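Parnora to Switch to Paper Packaging Tape Rules for Curbside Recycling

By Wai-kit Tsai
November

Print this story | E-mail this story

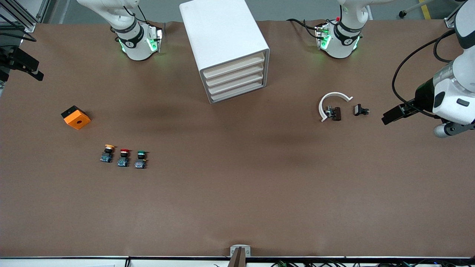
Households in Parnora will no longer have to strip the tape from cardboard boxes before putting them out for collection, as long as the tape is paper. The change takes effect Sunday.

Plastic tape still has to come off. So do bubble wrap, foam corners and the clear pouches that hold packing slips. Boxes should be flattened and tied or stacked inside the blue cart.

The city's hauler, Finden, asked for the new rule after a trial on the Witorard side of town. Crews there picked up boxes from 421 homes and sent them to the mill with paper tape left on. The mill turned away 2 loads, both for food waste.

"The tape goes into the pulp with everything else," said Tanveer Naqvi, who runs the recycling program for the city. "Grease is the bigger problem. A pizza box with cheese stuck to it belongs in the trash."

Brown wrapping paper and kraft mailers are accepted under the same rule — padded mailers with a plastic lining are not. Wax-coated produce boxes also stay out of the cart.

Parnora collected 978 tons of cardboard last year. The city pays Finden $46 a ton to haul it.

Carts should be at the curb by 6 a.m. Residents with more cardboard than the cart will hold can take it to the drop-off yard on Takács Road, which is open until 4 p.m.

Print this story | E-mail this story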